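Ticket 667: Label printer drops off the network
Opened by: Siham Ait Ali
Assigned to: Cathal Egan
Site: Koubek, 2nd floor

1. Printer goes offline after 60 minutes idle. Jobs stay in the queue until it is power cycled.

2. Checked the cable and switch port. No errors. Swapped the cable, same result Thursday morning.

3. Turned off sleep mode in the printer menu. It stayed up for 6 hours, then dropped again. Siham is printing from the desk by the wood-grain wall for now.

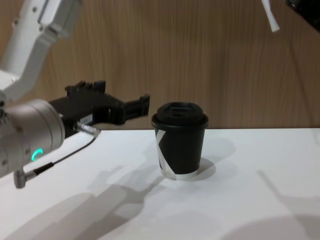

4. Found an address conflict with a scanner. Set a DHCP reservation for the printer and restarted both. Left open until Siham confirms.

Skenlow IT Support | Contact the help desk | Back to top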